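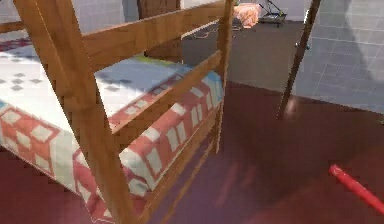

À quoi sert un simulateur quand on dispose déjà d'un robot ? À produire, à coût presque nul, les essais qu'on ne peut pas se permettre de rater sur la machine réelle.

La réponse est d'Évan Le Goff, responsable de la simulation chez Lunitz, et elle a été donnée debout, entre deux écrans, à un groupe de visiteurs. L'entreprise ouvrait ses ateliers en août, de neuf heures à midi, avec trois postes de démonstration : la génération des chambres virtuelles, l'entraînement des politiques de commande, puis le banc physique. Nous avons suivi le parcours dans cet ordre.

Le premier poste concerne les décors. Lunitz travaille sur l'assistance à domicile, et la chambre à coucher y est traitée comme un environnement difficile : passages étroits, textiles, objets au sol, mobilier à claire-voie. La scène de travail affichée ce matin-là comprenait un lit en bois à barrières latérales, un matelas bordé d'un damier rouge et blanc, un sol rouge sombre légèrement réfléchissant. Le choix des motifs relève de la méthode. Un damier contrasté interrompu par des barreaux met en défaut les algorithmes de segmentation, qui tendent à découper le matelas en plusieurs objets distincts.

Le générateur, baptisé Stirnetlow, assemble les pièces à partir d'une bibliothèque de 913 objets. Chaque objet possède un maillage de rendu et un maillage de collision simplifié. Pour une barrière de lit, la simplification est délicate : une enveloppe convexe unique boucherait les intervalles entre les traverses et interdirait tout passage. Les ingénieurs décomposent donc le meuble en volumes élémentaires, un par montant et un par traverse. Les câbles souples sont traités à part, par une chaîne de segments articulés dont la raideur est tirée au hasard à chaque essai.

Au deuxième poste, Petro Kostiuk présentait l'entraînement. La tâche retenue est la saisie d'un objet allongé posé au sol, près d'un meuble. À chaque épisode, le logiciel modifie l'éclairage, la rugosité apparente des surfaces, la position du capteur et le coefficient de frottement. Les sols brillants font l'objet d'un réglage particulier : un reflet pris pour un objet déclenche une approche inutile, et le bras perd plusieurs secondes à se replacer. La parade consiste à faire varier l'intensité des reflets jusqu'à des valeurs peu réalistes. « On accepte des images laides si elles élargissent la distribution », a précisé M. Kostiuk.

Le calcul tourne sur 8 serveurs, mis en réseau par un ordonnanceur interne nommé Baluyot. Une campagne complète dure presque 12 heures. Elle est lancée le soir et dépouillée le lendemain, essai par essai, à partir des journaux de contacts – les vidéos ne sont consultées qu'en cas de désaccord entre les mesures.

Restait le banc physique. Le bras Bituvetti, monté sur une base mobile, opère dans une pièce meublée de façon ordinaire. Sur la dernière série présentée aux visiteurs, le taux de réussite de la saisie atteignait 71 %, chiffre inférieur à celui du simulateur. L'équipe attribue l'écart à deux causes : la latence du capteur de profondeur et la déformation des textiles, encore mal modélisée. Un drap qui pend devant une traverse suffit à fausser l'estimation de distance.

Un visiteur a demandé si un rendu plus fidèle réglerait la question. M. Le Goff en doute. Selon lui, le gain obtenu sur l'image est désormais faible au regard de celui qu'apporterait un meilleur modèle de contact, et les prochains développements porteront sur ce point. Une version de Stirnetlow intégrant des tissus déformables est en cours d'essai. Son temps de calcul reste trop élevé pour les campagnes de nuit, et elle ne sert pour l'instant qu'à rejouer les échecs relevés sur le banc.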